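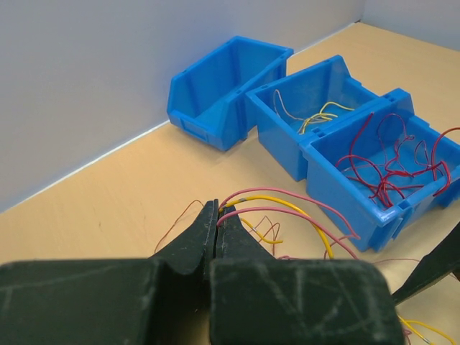
Sorting hookup wire offcuts: by color or by gauge?

lua_k
Clearing the bench on Monday and I have a tangle of short insulated pieces, mostly yellow and pink-red, plus fine bare-looking copper stuff that snags on everything. Blue open bins, light wood top. Do you sort by color or by gauge? I have been going by color and I keep pulling the wrong size.

qianru.li
Gauge first, color second. Color tells you nothing once the piece is off the spool. Strip one end, check it in the gauge slot, drop it in the right bin.

thien_d
Disagree for offcuts. Gauging every scrap takes longer than cutting new wire. I sort by color and toss anything under 10 cm.

qianru.li
10 cm is a perfectly good breadboard jumper.

thien_d
If you use breadboards. I don't.

Chiến Lâm
Sort by stranded vs. solid before either of those. Mixing them is what causes bad crimps. Also don't fill the bins to the rim. Long pieces hang over the front and pull the rest out with them.

lua_k
Mine are doing exactly that. Coil them?

Chiến Lâm
Loose coil, one twist of scrap around the middle. Don't fold them, the strands break at the bend.

vy.tu
The fine copper needs its own lidded box. If it is magnet wire the enamel scratches when it rubs against cut ends. I keep mine in a Kunia box with the divider out.

thien_d
Or put it in the copper scrap.

vy.tu
Depends how much is left. I weighed mine last February, 280 g, worth keeping.

lua_k
OK. Stranded/solid, then gauge, coils only. Cutoff length still undecided.

qianru.li
Keep the 10 cm ones.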